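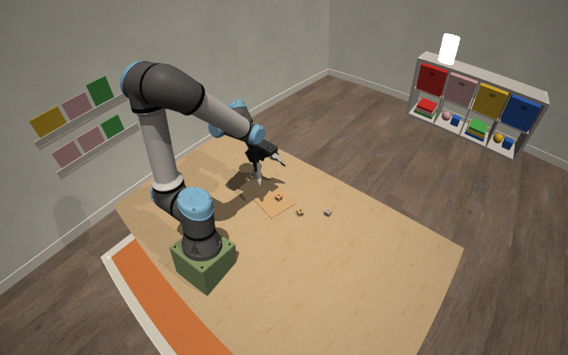 Embla Engebretsen says my handwriting has gotten worse since the spring, and that she had to read page three of my last letter out loud to herself before it made sense. She also says she would still take it over an email. I'm going to hold on to the second part.

I have been writing letters by hand since January. A couple of people asked me how it was going after I mentioned it in the post about the garage shelves, so I'm putting it all down in one place.

## How it started

I found a shoebox of letters from college when I was clearing the hall closet. Most were from my cousin, a few were from a friend who moved to Vekville and stopped writing when he got married, and the rest were from Embla, who went home to Starudden after our second year. I sat on the floor and read all of hers. They were not special letters. She wrote about the ferry, a coat she was thinking of buying, a class she had dropped. I could remember where I was living when I got each one, down to which table I read it at.

Then I looked at what we had sent each other in the last few years. It was mostly links and birthday messages. We had both been saying "we should catch up properly" since before I changed jobs.

So I wrote to her. It took most of an evening and came out at two pages, and my hand hurt afterward. She answered three weeks later with four pages, and I wrote back. By the end of February I had added my cousin, my old neighbor from Hopkin Street, and my mother, who lives twenty minutes away and thought it was strange until she got one.

## What I use

Nothing fancy. I bought a fountain pen early on because I thought that was what people did, and I don't like it. It leaks when I carry it and I press too hard. I went back to an ordinary black ballpoint by March.

The paper matters more to me than the pen. I started on printer paper, but my lines slope down to the right, and by the bottom of the page they are really leaning. Now I use a ruled pad from Clarix. It's thin and slightly yellow and it comes in pads that fit the desk drawer. You can write on both sides if you don't press hard (I do press hard, so I use one side).

For envelopes I buy the plain long ones. I tried the square kind once and the clerk told me they cost extra to mail. I paid it that time.

Postage to Starudden is more than I expected, and I've stopped thinking about it. It is still less than lunch out. I keep the overseas stamps in a separate envelope after I put two of them on a letter to my mother.

## When I write

I tried to have a schedule. For a while it was 15 minutes every morning with coffee. That fell apart in the second week. I'm not awake enough to have anything to say at 6:30, and I could tell when I read it back. There is a letter to my cousin from that period that is almost completely about the coffee.

What works is after dinner, at the kitchen table, with the radio off. I don't finish a letter in one go anymore. I write until I run out, leave the pad there, and add to it the next night or the one after. Embla does the same and puts a little line across the page where she stopped. I've started doing that too. Sometimes the mood changes completely below the line. In one of hers, the top half is a complaint about her brother and the bottom half is about how he had come over and fixed her gate.

The pad has to stay out. If I put it in the drawer, I don't get to it. This has been a small source of tension at home, as we eat at the same table, and we now have an agreement that it goes on top of the bread box at mealtimes.

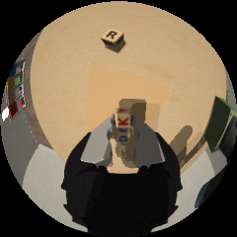

*Two small wooden letter blocks, light wooden tabletop.*

## What goes in them

I worried about this more than anything. When I text someone, I only write when there is a reason to. With a letter I had to fill a page, and for the first month I kept feeling that nothing had happened to me.

I got past it by writing down smaller things. The dog two doors down got out again. The library changed its hours. I've been trying to like olives. My mother's letters turned out to be the easiest, because I could ask her about things I never think to bring up in person. I asked her what her first apartment was like and got three pages, with a floor plan. I had never heard any of it. Her landlord kept pigeons. She paid the rent in person on the first of the month and he always gave her an orange.

We've talked about the apartment since, in her kitchen, and she remembered more. But I don't think it would have come up if I hadn't been trying to fill the bottom half of a page.

I don't write about the news. I tried it and by the time the letter arrived it was all out of date. I also try not to apologize for how long I took to reply. Everybody does it, me included, and it uses up the first paragraph. Embla just starts in the middle, as if I'd walked back into the room.

One thing I still get wrong is answering questions. She'll ask me something, I'll mean to answer it, and then I mail the letter and remember at the mailbox. Now I read her letter again before I start, with a pencil, and put a tick next to anything that needs an answer.

## The handwriting

She's right about it. I looked back at a photo I had taken of my first letter and it was neater. I was going slowly then and I was nervous about it. Now I write nearly as fast as I think, and my *n* and *u* are the same shape, and so is half of *m*.

I got a workbook out of the library in June, the kind meant for adults, with rows of loops to copy. I did 9 pages. The loops improved. My letters did not, since I forget all about the loops once I have something to say. The only advice in it that stuck was to leave more space between words, which does help, even when the words are bad.

My old neighbor prints everything in capitals. I used to think that looked angry, but I can read every word he writes, and I may have to come around to it. His letters are short. The last one was mostly about tomatoes, and he included the weights.

## Numbers, for those who like them

I don't keep a proper record, but I do write the date of each letter in the back of my calendar so I know whose turn it is. I went through it last night. I have sent Embla 7 letters this year. The longest one, if I count the way I would for something typed, came to just over 4,000 words. That was the one with page three in it.

I haven't counted the others. My mother gets the most because I can drop them off.

One letter got lost. It was to my cousin, and it never arrived and never came back. I had told her a long story in it about the trip we took to the lake with both families, and I haven't had the heart to write it all out again. I told her on the phone and it took two minutes.

## What I'd do differently

I'd start with one person. I wrote to six people in January because I was excited, and two of them wrote back to say thank you and that they weren't really letter people. That was fair. One other never answered and I felt a bit silly about it for a month, and then I ran into her at the hardware store and she said she had it on her fridge. So I don't know. I send her a postcard now and then and don't expect anything.

I'd also skip the fountain pen, and I'd buy the ruled pad on day one.

I wouldn't make copies. I took photos of the first few before I mailed them, thinking I'd want to remember what I'd said. I've looked at them exactly once, to check on the handwriting. I do repeat myself as a result. Embla has now heard about the gutter twice — she pointed it out, politely, in the margin.

The shoebox from the closet is full, so I've started a second one. It's an old boot box and too big for the shelf. It's under the bed for now, next to the suitcase, and I need to find something with a lid that fits.

If anyone has a trick for telling an *n* from a *u* without slowing down, leave it in the comments. I have a reply to Starudden half done on the bread box and I'd like to get it out before the weekend.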